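Cludance hand-held gripper pair: a month of use
March
By the Rembridge workshop desk

We have been using the Cludance hand-held grippers for a month, mainly to record table-clearing tasks for the arms in our Skestwood lab. They replaced a pair of Piras grippers that we had used for a year. This review covers the grippers and their cameras. The recording software is a separate purchase and we only used it at its default settings.

A pair costs £1,316 with cameras, charging leads and a hard case. Spare pads are sold in packets and you will want a packet. The Piras pair was cheaper, but the cameras were extra and the mounts were a nuisance to line up after every knock.

Set-up took most of a morning. The grippers themselves come assembled and only need charging. Calibration is done by opening and closing the jaws against a printed card, and ours failed twice before we noticed the card had been printed slightly too small. The manual does give the size, on the last page. After that the calibration held until we changed a pad.

The jaws open to 84 mm. For crockery this is enough, as you are nearly always taking a rim and not the whole bowl. For a wide jar it isn't, and we gave up on one storage jar that the Piras could just get round. The fingers stay parallel as they close, and that makes a thin edge much easier to hold than it was with the Piras, where the fingertips met first and the plate tended to swing.

The linkage is black with exposed metal pins. Crumbs and threads get into it. We wiped ours down on Saturday mornings and put a drop of light oil on the pins, and there was no noticeable play by the end of the month. The left-hand unit does squeak.

Most of our testing was done on a table with a cloth on it, in a room with ordinary clutter. A bare bench gives cleaner results but is not much like a kitchen. Cloth moves when you drag something, and the patterned ones are hard work for the tracking. 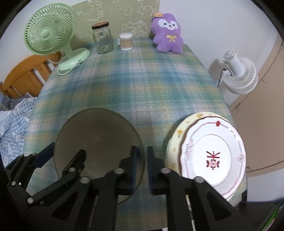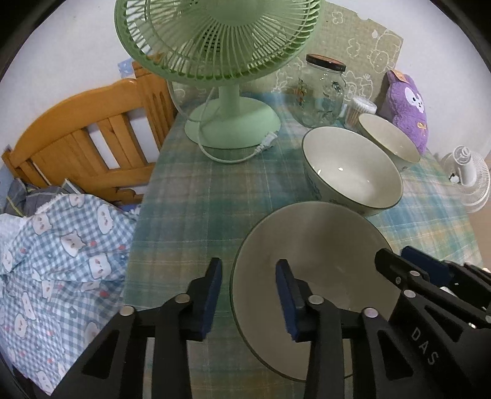 Plates in the first picture, bowls in the second, with both grippers in use.

The blue pads grip glazed china well. We pressed lightly on purpose for a day, to see where it would start to slip, and it was later than expected. On a damp rim they are less good, and on a greasy one they are poor. The Piras pads were softer and coped better with grease, but they tore. So far the Cludance pads show some polishing at the tips and nothing worse.

Stacked plates are the hardest thing we tried. The finger has to get under the rim of the top plate without catching the one below, and the fingertip is a bit thick for that. With two grippers you can tip the plate with one and take it with the other. It works, but it is slow, and when we replayed those takes on the arms they failed more often than any other task. I would like a thinner tip as an option. Cludance sells a longer finger but it has the same end on it.

The cameras are wide and see both jaws and a good part of the room. Close objects are sharp. The weak point is glare: white china under a ceiling light leaves bright spots, and the tracking can drop out for a moment when one crosses the rim you are working on. Turning the exposure down a step fixed this for us at the cost of darker corners. There is no way to lock the exposure from the handle, so it has to be done in the software before each session.

We recorded 52 takes of the same bowl task with each make. With the Cludance pair we threw away four for lost tracking, and with the Piras pair eleven. The same operator did both sets, and had more practice by the second, so I would not lean on those numbers too hard.

Each unit is 238 g lighter than the Piras. You feel this after half an hour, particularly when reaching to the back of a table. The trigger is firm and well placed for a medium or large hand. One of our operators has small hands and found the full opening a stretch, and there is no adjustment for it.

Battery life was fine for a morning's work. The charging socket is underneath the handle, so you can't stand the unit up while it charges.

We are keeping them. For rims, handles, cups and small boxes they are better than what we had, and the fingers and cameras stay where they are put. If your work is mostly wide jars or stacks of plates, borrow a pair first. The Piras set has gone in the cupboard as a spare.

Contact the Rembridge workshop | Copyright Rembridge workshop | Back to top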